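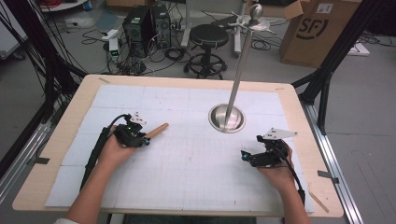 ## 4.2 When does a thing "stand"?

I went into this part of the study thinking that *stand*, *sit* and *lie* would be the easy bit. English speakers use them all day long, and most of us would say we know what they mean. Then I started reading through the answers from our 79 speakers in Trurnside and got stuck on the very first page, where one person had a casserole dish "standing" on a shelf and the next had the same dish "sitting" there (and a third, bless them, just wrote "it's on the shelf").

The whole set comes to 925 short descriptions, collected by Liya Feyisa and me over one long October. We left out anything where the speaker used plain *be*, so what I discuss below is only the part where somebody picked a posture verb without being pushed into it. Kimie Uchida coded the verbs and Khalil Srour coded the shapes, and they didn't see each other's columns until both were done.

The usual story is that *stand* goes with things that are taller than they are wide. That works fine for bottles, lamps and ladders. It works a lot less well for a folded umbrella in a corner, which our speakers happily let stand even though it was leaning, and it does nothing at all to explain why a low footstool stands and a tall cake sits.
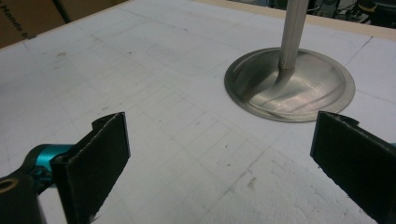
Having a base seems to matter at least as much as being tall, and this is where the way people think about an object's "proper" bottom gets in. A wine glass turned over on a rack is still upright in a sense, but speakers wavered on it, and several of them switched verbs halfway through a sentence. Engine parts are nice for this because most people don't have a strong idea of which way up they go. The poppet valve in Figure 3 is resting on its wide, flat head with the slender stem pointing straight up, and I'd call that standing without a second thought. Turn it on its side and I'd say it was lying there. But the part at the bottom is called the head! The name doesn't bother me one bit when I choose the verb, and I take that as a small hint that the shape touching the surface wins over the label, at least for things we don't meet every day.

With animals and toys the labels push back much harder. A stuffed bear upside down on its head was "standing on its head" for nearly everybody, body part and all, and nobody let it simply stand. Noémie Hamel has suggested to me that the face is doing the work there – I think she's right, but our list had too few faces on it to say so in print.
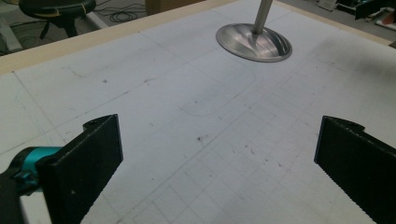 Nouns make their own trouble, too. English has a whole family of them built straight from the verb: a cake stand, a hat stand, a music stand. The metal stand in Figure 4, a vertical silver pole fixed into a round, polished base, is about as clear a case as I could ask for, since it fits the height story and the base story at once. What I can't tell from a case like that is which of the two a speaker is using. Speakers also tend to dodge "the stand is standing," probably because it sounds silly, so these nouns pull the counts for *stand* down in exactly the spot where we'd expect them to be highest. I kept them in a separate column for that reason, and Section 5 deals with them on their own.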